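**Zerine publishes code of practice for two-armed handling of soft goods**

3/3/19 — For immediate release

Zerine has today published a code of practice for workplaces in which two-armed robots handle bags, garments and other soft articles. The code is free to use and may be copied in full, provided that the version number is kept on every page.

Existing site rules for robot arms were mostly written with rigid parts in mind. A metal casting keeps its shape when it is gripped. A cloth bag folds, swings and pulls against its own seams, and two arms working on it at once can load a zip or a handle well beyond what either would do alone. Members had been dealing with this through local instructions, which differed from site to site and were seldom written down.

The text was drafted over two years by a working group drawn from Zerine, Militz and Addo. A consultation draft attracted 1590 comments, the largest share of them on the wording of the sections on fasteners and on stopping distance. The section on fasteners was rewritten as a result. The section on stopping distance stands largely as drafted, with a longer note on how it should be measured.

The main requirements are as follows:

- Before any closed article is opened or shut by robot, the site must record which arm is to steady the article and which is to move the fastener. The two roles may not be exchanged during a cycle.
- Pulling force on a zip tab must be limited in the controller. A limit set only in the operator's instructions does not meet the code.
- Loops, straps and handles must be treated as snagging points and named in the risk assessment.
- Work surfaces should be plain and matt, and free of tools and packaging before the arms are enabled.
- Cables on or near a gripper must be secured so that they cannot enter the space between the fingers.
- Each new type of article must complete 100 cycles at reduced speed before normal working begins. Any change of finger or fingertip starts the count again.

Sites are also asked to keep a short log of dropped, torn or trapped articles. The code does not set a pass mark for the log, but an assessor may ask to see it at any visit.

"Good practice in this field has lived for too long in the heads of a few experienced operators," said Amra Kelmendi, who chaired the working group. "We wanted a text that a shift supervisor could read before starting work and apply the same day. Where members disagreed, we have said so in the notes — there are two such places, and both will be looked at again."

The code applies to fixed and table-mounted arms. It does not cover mobile machines, or arms used in the care of people. Sites already registered under the Zuvel scheme will have 10 months to comply. New applicants will be assessed against the code from May. Assessment takes around 4 hours for a single workstation, and existing certificates remain valid until they expire.

Training material for supervisors and assessors will be issued separately. Requests for printed copies should be made in writing to the standards office. 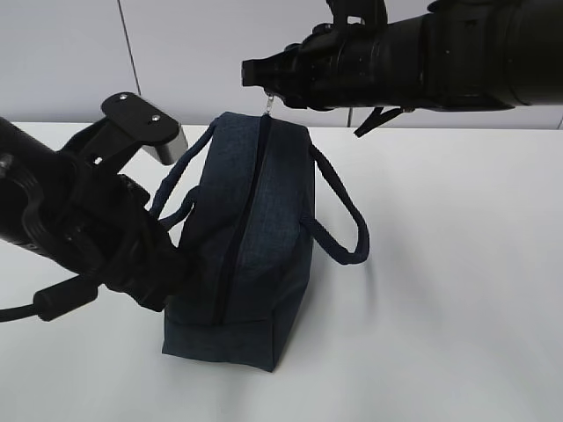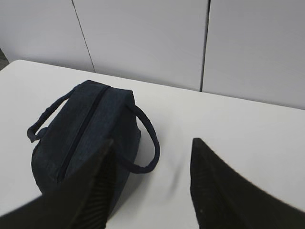 Navy fabric bag with two handles and a zip along the top, at a two-armed workstation.

**Glória Neves**
Head of Standards and Publications, Zerine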